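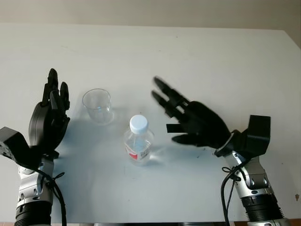

Kurz vor 9 am Werkstor, Nieselregen, kein Schild. Erst beim zweiten Mal Klingeln ging die Schranke hoch. Tag der offenen Tür bei Frade im März, Mineralwasserabfüllung, kleines Werk am Hang, eigene Quelle. Ich schreib das hier schnell runter, bevor ich die Hälfte vergesse, Zug geht gleich.

Empfang in der alten Packhalle. Kaffee gut, Gebäck schon fast weg. Sofia Quintela macht die Führung, Leiterin Abfüllung, redet schnell und laut, muss sie auch. Gruppe: 35 Leute, viele aus dem Ort, ein paar vom Fach, eine Schulklasse kam später dazu. Haarnetz, Kittel, Überschuhe. Schmuck ab, Handys durften mit, aber nicht in den Füllraum.

Zuerst die Quelle, bzw. das Häuschen drüber. Man sieht ehrlich gesagt wenig: eine Edelstahltür, ein Rohr, ein Manometer. Die Bohrung geht 343 Meter runter. Das Wasser kommt ohne Pumpe hoch, nur in trockenen Sommern wird nachgeholfen. Adelino Paiva betreut den Brunnen und die Leitungen, seit Jahrzehnten offenbar, und kann zu jedem Ventil was erzählen. Hat er auch gemacht. Zu jedem. Wir standen lange im Regen, aber die Geschichte mit der eingefrorenen Leitung und dem geliehenen Heizlüfter vom Friseur war gut.

Dann rein. Vorformlinge — die kleinen dicken Röhrchen, aus denen die Flaschen geblasen werden — liegen in riesigen Gitterboxen, sehen aus wie Reagenzgläser mit Gewinde. Aufheizen, strecken, Druckluft, fertig. Geht so schnell, dass man mit dem Auge nicht mitkommt. Eine Scheibe trennt den Gang von der Anlage, dahinter ein Höllenlärm, Ohrstöpsel am Eingang liegen in einer Schale. Nehmen!

Die Linie heißt intern Rellov, keiner konnte mir sagen warum. Quintela meinte, das stand schon so auf dem Schaltschrank, als sie anfing. Füller, Verschließer, Etikettierer, Packer, alles in einer langen Schleife durch die Halle. Am Etikettierer Stillstand, Papierrolle gerissen. Für Besucher eigentlich das Beste, weil die Leute dann aufmachen und man reinschauen kann. Nach 6 Minuten lief es wieder. Der Mann am Pult hat nicht mal hochgeguckt.

Verkostung in einem Nebenraum. Zwei Sorten, still und medium, dazu Leitungswasser zum Vergleich, verdeckt. Ich lag beim Leitungswasser falsch, peinlich, und mit mir der halbe Raum. Paiva sagt, das liegt an der Temperatur, kalt schmeckt fast alles gleich. Wer es ernst meint, probiert bei Zimmertemperatur und aus einem Becher, der nach nichts riecht. Deshalb auch kein Parfüm an dem Tag, stand sogar in der Einladung, hatte ich überlesen.
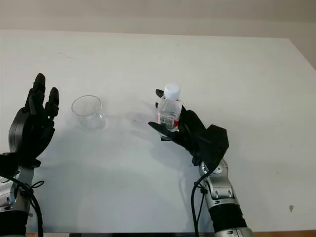 Danach Fragerunde. Natürlich ging es um Plastik. Frade hat die Glaslinie vor Jahren abgegeben und überlegt jetzt, wieder eine anzuschaffen, gebraucht, über einen Händler namens Prekside. Entschieden ist nichts. Eine Frau aus dem Ort wollte wissen, ob der Brunnen den Gärten das Wasser abgräbt. Antwort etwas ausweichend, fand ich: andere Schicht, anderes Wasser, Messwerte hängen im Rathaus. Hätte man auch einfach mitbringen können.

Labor leider nur durch die Tür, da wurde gearbeitet. Dafür noch das Lager, Paletten bis unters Dach, und die Staplerfahrer mit eigener Vorfahrtsregel, nämlich immer. Am Ausgang ein Sixpack Vidisau für jeden, das ist die stille Sorte mit dem grünen Etikett. Nett gemeint, nur schlepp das mal zu Fuß zum Bahnhof.

Praktisches: Bus fährt nur alle 2 Stunden, Parkplatz ist Schotter und bei Regen Matsch, festes Schuhwerk also. Anmeldung über das Formular auf der Seite, Bestätigunng kam bei mir erst am Vorabend. Kinder dürfen mit, in den Füllraum aber nicht. Führung und Verkostung kosten nichts. Das Werkscafé macht mittags zu, also vorher essen oder Brot mitnehmen.

Mehr Fotos reiche ich nach, wenn ich wieder Netz habe.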